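3.2 Emptying and cleaning the refrigerator

The shared kitchen in Troltmont Hall serves 2 floors and has one refrigerator. Before June move-out the unit must be emptied, wiped down and checked. This section covers the method used for the upper compartment. The lower compartment is covered in 3.3.

Food with a name label was moved to a cooler box. Unlabeled food was thrown out. Loose shelves were taken to the sink and washed separately. The walls and floor of the compartment were wiped with warm water and dish soap, then with a clean damp cloth. The door gasket was wiped last, with the folds opened by hand. Bleach was not used on any surface.

The check sheet, drawn up by Khurram Warraich, lists 3 areas for the upper compartment: the inner walls, the raised lip at the front edge, and the gasket. Each area is marked pass or repeat. The lower door panel is checked on the outside only, for smudges and tape residue.

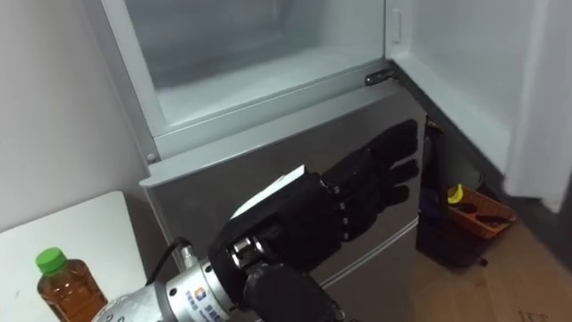 Figure 2. Upper compartment, empty, with door open.

Shelves were left out until the check sheet was signed. The hinge bracket was not removed, and the space behind it was cleaned with a cotton swab.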